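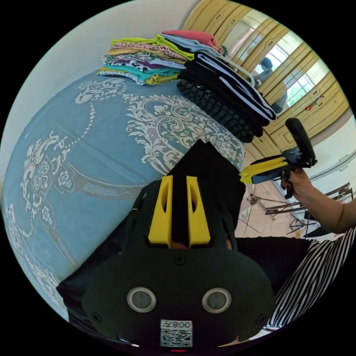 Đạt Đồng asked at the last review whether the canvass figures could be trusted when so many of the doors were in the same two wards. They can, with limits, and the limits are set out under item 2.

Progress report to the Tamošiūnaitė Fund
Voter contact and registration, Juvia district
Thu 4 February

1. Registration
The target for the period was 600 completed forms. The electoral office has accepted 600 and returned a further 49 for correction. Most of the returned forms lack a previous address. Corrected forms can be resubmitted until the register closes in March, and all of the households concerned have been written to.

2. Canvass data
Doorstep responses were recorded on paper and entered the same evening. Coverage is uneven. Danetti and Danetti East were completed in full, while the rural wards were sampled by street. Results from the two groups are therefore reported separately and should not be added together to give a district figure. A weighting method has been drafted but not tested. No voting intention was asked for or stored, in line with the grant terms.

3. Candidate forums
Two forums were planned and one has been held. All candidates for the council seat were invited in the same letter and given equal speaking time. The second forum was moved when the hall at Danetti was needed as a count venue. A new date in March is being agreed with the candidates' agents.

4. Printing
The leaflet contract went to Taltex after three quotes. The first run was rejected because the polling hours were set in the wrong type size for the large-print version. The reprint was made at the supplier's cost. Delivery slipped by 2 working days.

5. Spending
Travel is under budget and postage is over it. We request permission to move 40 per cent of the unspent travel line to postage. No change to the total grant is sought.

6. Next period
Resubmission of returned forms, the second forum, and a test of the weighting method on the rural sample. The test results will be sent with the next report.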